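Transcribed and lightly edited notes from the Wotden study circle, covering the laws of the Sabbath table. This folder holds the text files, an index, and a short glossary.

## What is in the folder

- `notes/` has 185 short entries, one per file, in plain text.
- `index.csv` lists each entry with its topic, the sources it cites, and the session it came from.
- `glossary.md` explains Hebrew and Aramaic terms the first time they come up in the notes.
- `mcgrath/` holds an older set of 19 handouts from the McGrath Street group, scanned and retyped. Spelling in these has been left as it was.

The entries deal with kiddush, the two loaves, washing, salt at the table, the third meal, and havdalah. Candle lighting is touched on in a few places but has no section of its own. Passover is left out entirely, except where an entry compares the seder cup with the kiddush cup.

## Fields in index.csv

| Field | Meaning |
|---|---|
| `id` | Entry number, never reused |
| `topic` | One of 18 topic labels |
| `sources` | Tractate and page, or code and section |
| `session` | Session number in the Wotden series |
| `status` | `checked`, `open`, or `disputed` |

An entry marked `disputed` gives more than one opinion and does not choose between them. An entry marked `open` has a citation that we could not find in the edition we use. Please don't quote those until the status changes.

## Transliteration

We write *ch* for both chet and khaf. The final *h* is kept in words like *berachah*. The McGrath handouts use *kh* in most places and *h* in others, so search for both. The script `stidby.py` will do this for you:

`python stidby.py --term berachah --loose`

Stidby reads the whole folder each time it runs and keeps no cache.

## The table and the cloth

Entries 40 through 58 ask whether the cloth under the bread is required or only customary, and whether it stays on after the loaves are cut. Most of the sources assume a small table brought in for the meal. The notes say so where it affects the ruling.
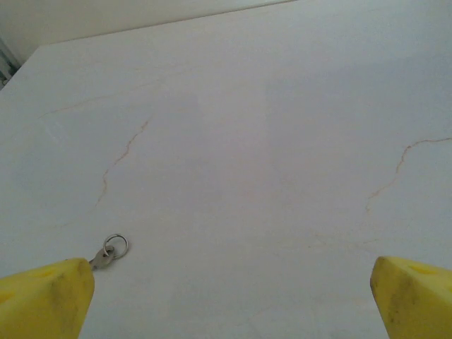
## Known problems

- Entries 112 and 113 overlap. They came from the same session and should be merged.
- Page references to the Jerusalem Talmud follow two different editions.
- Handout 7 in `mcgrath/` is missing its second page.

## Use and corrections

You may copy the notes for teaching. Please keep the entry numbers with the text. They are study notes and should not be used to settle a practical question; ask your own rabbi.

Send corrections through the Provier tracker with the entry number in the title. Corrections are merged each April.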